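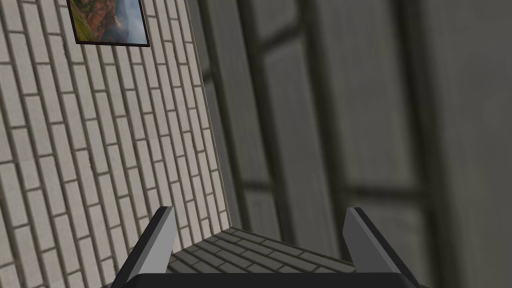 Mei Nguyen-Tran

Section 4. Adding an Album to Your Tetingate Library

Updated 22 May 2026

Follow these steps to load an album from your computer, check its track details, and set it up for playback. You need a Tetingate account and the Zeltico desktop player, already signed in. If you haven't signed in yet, go back to Section 2.

4.1 Before you start

Put all the tracks from one album in a single folder. Supported file types are FLAC, WAV, and MP3. Multi-disc albums can stay in separate disc folders as long as those folders sit inside one album folder.

Caution: Tetingate writes changes to the files themselves. Make a copy of the folder first if you want to keep the original track names.

4.2 Importing the folder

1. Open the player and select Library, then Add Album.
2. Browse to the album folder and select Open.
3. Wait for the track list to appear. A long album on an external drive can take a minute or more.
4. Check that the tracks are in the right order. To move one, drag it by the number on the left.
5. Select Import.

Note: A single album can hold up to 227 tracks. Larger box sets must be split and then joined with the Link Volumes command (Section 6).

If you see message 974, a file in the folder is open in another program. Close the other program and select Retry. You don't need to start the import over.

4.3 Checking the album details

1. Right-click the album and choose Details.
2. Fill in Album Artist. Use the same spelling you use for the artist's other albums, or they will be listed separately.
3. Enter guest singers and rappers under Featured, one per line. Do not add them to Album Artist.
4. Set the release year. For a reissue, put the first release in Original Year and the reissue in Edition Year.
5. Select Save.
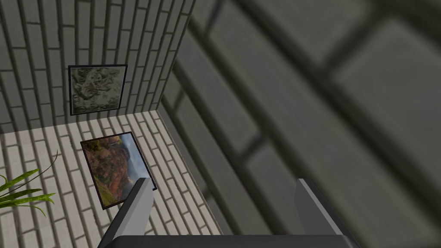

Compilations are handled a little differently. Turn on the Various Artists switch before you save, and leave Album Artist blank. The artist for each song is then read from the track itself.

4.4 Gapless playback and volume

Live albums, DJ mixes, and records where one song runs into the next should be set to gapless.

1. In Details, open the Playback tab.
2. Turn on Gapless.
3. Set Crossfade to 0. Any other value, up to the maximum of 12 seconds, overrides the gapless setting.
4. Under Volume Matching, choose Album. The Track setting raises quiet songs to the level of loud ones, and interludes will sound too strong.

Caution: Turn your speakers down before testing a new volume setting. On Cekico headphone amps, keep the output at 70 or lower until the first track has played.

4.5 Removing an album

Select the album and press Delete. The player asks whether to remove the listing only or the files as well. Albums removed by listing only can be added again from the same folder, and your play counts will be restored.

Steps tested by Lorne Ouellet on player version 12. Menu names may differ in earlier versions.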